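Prellex Cell Guide
Section 7. Insertion faults: the gripper pushes but the plug does not go in

This section is for operators and technicians of the Prellex tabletop cell with the Druvo insertion program. It explains what to do when the arm stops during a plug task with the message "Insertion force limit" or "Z not reached". Please read 7.1 and 7.2 before you touch anything in the cell. Sections 7.3 to 7.6 can be done in one visit and normally take less than one hour.

7.1 What the fault means

During insertion the program moves the plug down and measures the force at the wrist. If the force becomes higher than the set limit before the plug has reached its depth, the controller stops the motion and holds the position. The motors stay powered. The gripper also stays closed, so that the plug does not fall.

There are two messages:

Insertion force limit – the plug met something hard. Usually the pins are beside the holes, or the plug is rotated a little.

Z not reached – the force was under the limit, but the time for the movement was over. Usually the plug has slipped up between the fingers.

The two messages can come one after another for the same cause. Write down the first one, because the log in the pendant shows only the last message after a restart.

CAUTION: When the arm is in hold, it is still pressing on the socket. If the socket moves suddenly, the arm can move down with it. Do not hold the socket block or the plug with your hand to "help" the insertion.

7.2 Before you start

1. Press the emergency stop. Do not use only the pause button. Pause keeps the program in memory and another person can continue it from the pendant.

2. Put the mode key on MANUAL and take the key with you.

3. Check that nothing else is plugged into the power strip or block you are using as the target. The target must never be connected to mains during tests. Follow its cable with your eyes to the free end, also if you are sure.

4. Look at the arm cables. They must have enough length for the full wrist rotation and they must not lie under the target.

Note: In our Clemetbridge workshop we had a case where the target was connected by a colleague who wanted to charge a laptop. The plug in the gripper had metal pins and the gripper body was grounded. Nothing happened to the person, but the fuse of the bench was lost and also the force sensor. After this case we added step 3.

7.3 Releasing the arm from the hold position

1. Release the emergency stop and confirm on the pendant. The arm stays where it is.

2. Select JOG, then TOOL. Set the speed to 3 percent.

3. Move in tool Z minus, away from the socket, until the force display goes near zero. Do not rotate the wrist while the pins are partly inside. This can bend the pins, and a bent pin will give the same fault again.

4. Continue up until the plug is fully free and there is a clear distance for your fingers.

5. Put your free hand below the plug, never between the fingers of the gripper, and open the gripper.

If the arm does not move in step 3 and the pendant shows "Joint limit", do not increase the speed. Change from TOOL to JOINT and move only the joint that is named in the message, in small steps.

7.4 Checking the plug and the fingers

1. Look at the pins from the side. They must be parallel. Replace the plug if one pin is bent. Do not straighten it with pliers, it will be weak after.

2. Look at the inside of the fingers. Dust or plastic powder on the contact surface lets the plug slide. Clean with a dry cloth. Alcohol is allowed, oil cleaner is not.

3. Close the gripper on the plug and pull the plug gently down. If it moves, increase the grip force one level and try again. The highest allowed level for plastic parts is 13.

4. Check the screws of the flange and the adapter. A loose adapter is hard to see, but you can feel it: hold the gripper body and try to turn it. There should be no play at all.

The adapter is the part we forget most often. In April we changed the fingers of one cell three times before somebody put a hand on the adapter and felt that it was turning. Two screws were loose. The force limit of the cell was already raised by then, and this was the wrong repair, see 7.6.

7.5 Checking the target

A power strip is light and it moves when the arm pushes. If it moves only a small amount, the camera position is no longer correct and the next insertion will also fail.

1. Check that the strip is fixed on the table. Double-sided tape is enough for short tests. For a run of more than 23 insertions use the clamp set.

2. Push the strip by hand from the side, with the arm stopped. It must not slide or tilt.

3. Lay the cable of the strip flat and away from the arm. A stiff cable works like a spring and turns the strip slowly during the day.

4. Teach the socket position again. Start with the socket nearest to the arm base and continue outward. Keep your hands on the pendant or outside the marked zone during all teaching moves.
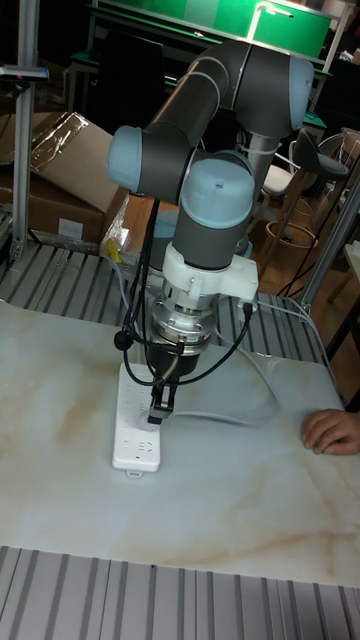

5. Stop the teaching move when the pins are just above the holes and save this point as APPROACH. Do not save the inserted position as APPROACH. If you do this by mistake, the arm will try to travel to the full depth at travel speed, and the force limit is not active during travel.

6. Run one insertion at 3 percent and look at the force display. A good insertion has one short rise and then falls. A slow rise that does not fall means that the plug is rotated. Correct the angle in small steps and repeat.

7.6 The force limit

The factory value is suitable for most household plugs. It can be changed only with the technician password, and the change is written in the log.

Please do not raise the limit to make the fault disappear. With a higher limit the arm will push a wrong plug in a wrong place, and the housing of the socket can break. In the Lương project the limit was raised little by little over several weeks, and at the end the cell made nearly 600 cycles before the first broken socket was noticed. The broken pieces were found under the table and not by the program.

If a new type of plug really needs more force, test it first by hand with a hand-held force gauge, write the value in the cell book, and ask for approval before you change the setting.

7.7 Return to automatic mode

1. Leave the marked zone and check that tools and cloths are out of it too.

2. Put the mode key on AUTO.

3. Start with single cycle. Run three single cycles without a message before you select continuous.

4. Write in the cell book: first message, cause, what was changed, grip level and force limit.

If the same message comes back within the same shift, do not start again from 7.3. Lock the cell and go to Section 9, Calibration of the wrist sensor.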